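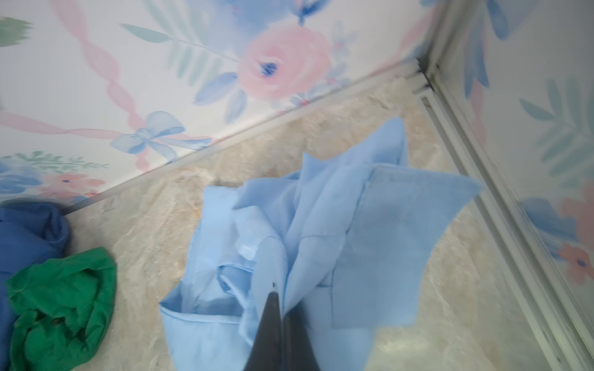 Film Promotion and Publicity, Handout 6: The Release Week

March 5, 2026

Okay, so last time we got as far as the trailer, and I promised we'd spend this session on the last seven days before a film opens. This handout is meant to save your wrists. I talk fast and I know it.

We're sticking with the same case all the way through: Pirkby, the small romantic comedy I keep going on about (sorry, I love it). It was released in November by an outfit called Grevport, with a tiny budget and two leads most people knew from television. If you missed the screening, there's a copy on the reserve shelf, ask for it by title.

1. Who is the campaign talking to?

By release week you should have stopped trying to win over everybody. The people who hate romantic comedies still hate them. What you've got left is a big group who have heard the title, sort of like the song, and haven't decided what to do with their evening. Grevport's own plan had a nice phrase for them, "the maybes," and I've stolen it for the rest of the course.

Think about what a maybe needs. Usually it's a time, a place and one person to go with. That's why so many posters in the last week drop the pretty tagline and just say "in theaters now."

2. The stars on the road

Pirkby's two leads did 20 interviews in the final week. Go and read a handful back to back and you'll notice they tell the same three stories every time: the rained-out wedding scene, the dog, the dance rehearsal that went wrong. Students always groan at this! But remember that hardly anyone outside this room reads more than one. The repetition is the job.

Look also at who stays quiet. The director gave no interviews at all. Some directors are shy, some are busy fixing the sound mix, and some have worked out that silence makes a decent story in itself. We'll argue over which it was here.

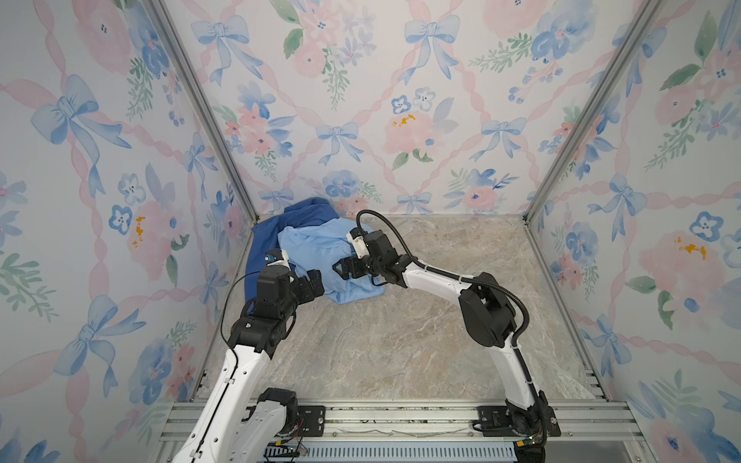 3. The preview screening

Grevport held one big preview, at the Prernberg, which seats 900. They filled 569 of those seats. Was that a flop? I go back and forth. A half-empty balcony looks bad in photos, so they closed the balcony and moved everyone downstairs, and the room sounded packed. Laughter travels better when people sit close together, and any comedy publicist will tell you to sort out the seating before you sort out the drinks.

The preview was also where the first audience comments came from. The campaign collected 3228 posts over the next two days and used maybe a dozen of them on the posters. Have a look at which ones they picked (copies in the folder). They're nearly all from people who brought somebody along, so they speak straight to our maybes.

4. Reviews

Pirkby got middling reviews. Nothing cruel, plenty of "charming enough." You'll see the poster quotes trimmed down to one word, which is an old habit and a slightly grubby one. Please bring one example of a trimmed quote next week, from any film you like, along with the full sentence it was cut from.

5. The dance clip

Bíró, the company that handled the online side, put out the whole dance number four days before opening. Grevport was nervous about giving away the best scene. I think they were right to release it and wrong to put it out so late, but the reading takes the opposite view, so come ready to disagree with me.

For next time

Read the chapter on opening weekends and skip the tables at the end. Write one page on this: if you could keep only one part of the Pirkby release week, which would it be and what would you do with the money you saved? Double spaced please, my eyes aren't what they were. Drop it in the box outside my office or bring it to class.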